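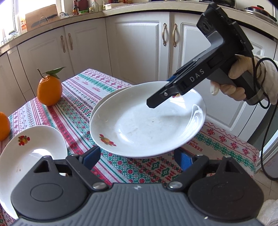 2 min read

Ticket: plate lifts coming out wrong after the Zirnine update
Status: still open, workaround at the bottom
Opened by: Rhydian Gethin

Okay, so I finally sat down with the dishes task and I think I know what's going on. Quick recap for anyone on the Hemine side who missed the thread in July: we record tabletop demos with two hand-held grippers, then Zirnine works out the jaw width and feeds it to the policy. Bowls were fine, oranges were fine, and plates were a mess - the policy kept closing way too early and pushing the thing across the cloth.

First guess was calibration. I redid both grippers, ran 10 plate lifts, same result. Second guess was the glossy rim throwing off the tracking (you can see how bright it gets on the right side), so I closed the blinds and tried again. Nope!

Then I went through the takes one at a time. With a plate, one finger goes under the rim and the blue pad comes down on top, and meanwhile the other gripper is just waiting below with its jaws wide open. Zirnine was swapping the two width tracks whenever the grippers got that close together. Out of 200 plate takes, 44 had a swap in them. No wonder the policy was confused.

What I tried next:

Turned off auto-assign and set left and right by hand in Pringle. Fixed every take I checked, but it's slow.

Kept the idle gripper farther back. Helps, though it makes two-handed handoffs pretty awkward.

Retrained on the relabeled set. Early closing is mostly gone - I still get it on very tilted plates.

Workaround for now: use manual assign for anything flat, and don't merge new plate takes into Wakine until I've had a look. Can someone who knows the matching code ping me? I'm on until 2.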